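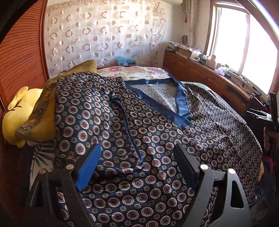 Ticket 955: Navy medallion garment, blue trim does not lie flat

Product: Bollden house dress, navy with round medallions, V-neck
Shop: Nirnoddale
Opened by: Ornella Fabbri
Opened on: 13 Jul 2026
Status: Solved, one question open

Problem, as written by the customer

Good morning. I bought this dress in January and I have worn it many times with pleasure. After the last wash the shiny blue trim at the neck pulls the cloth. When I fold the dress in half, the two sides of the V do not meet, and in the drawer it makes a thick lump. I would like to know if the trim has become smaller, or if I fold it in the wrong way. I excuse myself if my English is not perfect, I try to be exact.

What I tried before writing

1. I washed it again at the lowest temperature, with 300 ml of white vinegar in place of softener. No change.
2. I ironed the trim from the inside, with a cotton towel between. The trim became smoother for one evening, then the same as before.
3. I hung it for one night on a wide hanger. The shoulders were better, the neck was not.

Reply from Nirnoddale support

Thank you for the clear list. Please do not iron the trim again for the moment. Satin binding and printed cloth can shrink in a different measure, but very often the cause is only that the seam allowance inside is folded to the wrong side. Please lay the dress on a bed, as large as possible, and open the neck so that you see the reverse of the cloth. Follow the seam with your finger from the shoulder to the point of the V.

Customer, second message

I did it on my bed, where there is enough room. The cloth is navy on both pieces, and the neck is to the right with the small white label near the top of the trim. 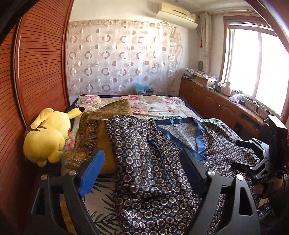
Photo 2: folded piece in the center, neck panel with the blue satin trim beside it.

With the finger I felt a hard place on the left side of the V, 9 cm long. The seam allowance was turned up there, and on the other side it was turned down. I pressed it down with my hand and put three small stitches by hand, only in the inside layer.

Result

The two sides of the V now meet when I fold. I fold in this order: the dress flat with the front up, sleeves to the middle, then the bottom up to the chest, then once more. The neck stays on top and is not bent. The lump is gone and the drawer closes.

Reply from Nirnoddale support

Very good, this is the correct repair. We added your folding order to our care page for all the Bollden dresses. We will mark the ticket as solved.

Still open

I have also a Nillach dress with the same kind of trim, not yet washed. Must I put the stitches before the first wash, or wait and see? I will leave it in the bag until you answer.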